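4.2 Cleaning the Cuypers countertop basin

Clean the basin before first use and after every 100 hours of operation. Use Totine descaler or a neutral liquid soap. Powders and steel wool will scratch the finish.

1. Close the supply valve and press the drain lever down.
2. Lift out the strainer and set it aside.
3. Mix 2 capfuls of descaler with 900 ml of lukewarm water.
4. Pour the mixture over the drain area. Leave it for the time shown on the bottle.

CAUTION: Do not mix descaler with bleach. Keep the room ventilated.

A basin that has not yet been plumbed in can be cleaned on any level table. Check that the table will bear the weight of the basin plus the water.

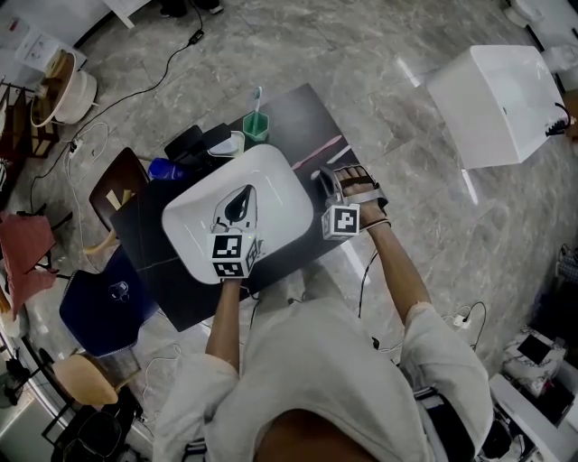
Figure 7. Basin on table, seen from above.

5. Wipe from the corners toward the drain with a soft cloth.
6. Rinse with 300 ml of clean water. Repeat if the surface feels slippery.
7. Refit the strainer with the tab facing the wall. The tab must click.

NOTE: Strainers supplied with the Kendo fitting kit have no tab. Turn these a quarter turn clockwise until they stop.

If water stands in the basin after rinsing, see 4.5, Slow drainage. For replacement seals, see the parts list in section 6.

Section revised September 1, 2021, E. Gape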